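5. Lighting and air in the main hall

This section is for the person who opens the Plondeck hall in the morning and for the person who closes it. Please read it one time completely before you touch the panel. The panel is on the wall beside the goods door, behind the grey cover. The key for the cover is number 16 on the key board.

5.1 Switching on

1. Open the cover and check that the main switch is up. If it is down, do not lift it. Call Định Đồng on extension 262 and wait.
2. Press L1. This is the row of tube lights along the left wall. The tubes need a few seconds before they give full light.
3. Press L2 for the round lights in the high ceiling.
4. Press L3 for the small lights under the upper level. Without L3 it is difficult to read the labels on the shelves there.
5. Walk to the middle of the hall and look up. Compare with the picture below.

Note: L2 and L3 have the same colour of button. The older panel in the Junthorpe hall has them in the opposite order, so colleagues who come from there should read the label each time.
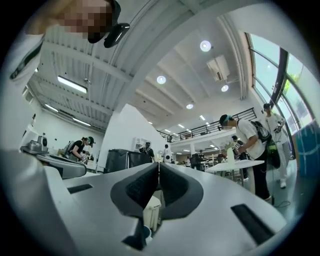 Fig. 5-1. Main hall with tube lights at left, round lights and ceiling air unit, railing of the upper level behind.

If one light stays dark, write its place in the fault book, for example "L2, nearest to the air unit". Please do not write only "lamp broken", we lose much time with searching. Two or more dark lights in the same row are usually a problem of the circuit and not of the lamps. In this case switch off the whole row and report it the same day.

5.2 Air unit

1. Close the windows on the right side first, upstairs also.
2. Take the remote control from its holder next to the panel. Stand where you can see the unit.
3. Press the power button once and wait for the sound. If you press again too early, the unit goes off and will not accept a new command for some minutes.
4. Choose the fan setting "middle". The strong setting blows directly on the work places and people complain about it – with good reason.

CAUTION: Do not hang anything on the unit or on the white beams. This is valid for banners, cables and decorations, also for one day only.

CAUTION: Never change a lamp from the railing of the upper level. Lamps in the high ceiling are changed only by Gourlay, with their own lift. Order the visit with form 471.

5.3 Closing

1. Ask if somebody is still working between the shelves or upstairs. Call loudly, the hall is long.
2. Switch off the air unit and put back the remote control.
3. Press L3, then L2. Leave L1 on until you stand at the door with your bag and the key.
4. Press L1, lock the cover and hang key 16 on the board.

From November the tubes of L1 may stay on until the last delivery has left. Changes to this section go to Khải Ngô in the Praretville office.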